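Build 287

The update came down at ten to midnight. Vosormont 10, beta four. Release notes, two lines. Bug fixes. Improvements to alarms.

She had her thumb on Install before she finished the second line. Always did. Three betas on her only phone, the one with the bank on it and the train pass and her mother's number, which she had never learned by heart.

Progress bar. A quarter. A half. Stuck at a half.

Kettle on. Back. Still a half.

She opened the laptop and went to the Wragg boards, where the beta people lived. The thread was already 124 posts long. Half of them said stuck. The other half said wait. One guy in Brullcombe had waited since supper and gone to bed and gotten up again to tell everyone he was still waiting.

She typed, mine too, stuck at half, anyone get past it?
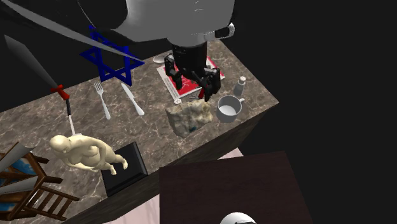 Batau_north wrote back inside a minute: Don't hold the button down. I held the button down and now it's a very nice mirror. Leave it on the charger, it moves when it wants to.

So she left it. Sat on the floor by the outlet in her coat, becuase the heat went off at eleven in that building and the coat was nearer than the blanket. Read the thread from the top. Somebody's alarms had all moved to August. Somebody's had gone silent. Somebody loved it – best beta yet, so smooth – and got shouted at for a page and a half.

One o'clock. The bar moved. A hair. She took a picture of it with the laptop, held up crooked, and posted that, and got eleven hearts from strangers.

Two. Three quarters.

She had to be up at six. Monday, the early train, the interview on the other side of the river. The alarm was on the phone. She thought about that for a while. No clock in the place, not a real one, she'd given the clock radio away in the spring. The oven blinked zeros.
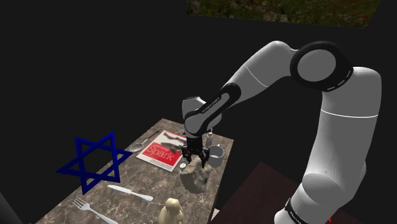 The long table, with the meadow picture behind.

She wrote, can someone call me at six? Then deleted it. Then wrote it agian and put the number in, the whole number, out where anybody could see.

The phone went black. Came up white. Hello, it said, in one language and then another. Build 287. Battery full. It asked her if she wanted to turn on alarms and she said yes, and it asked her again.

She set five. Lay down in the coat.

At six it rang and it was not the alarm. Brullcombe area code. She let it go twice before she picked up.

"You up?" the voice said. "Mine's still at half."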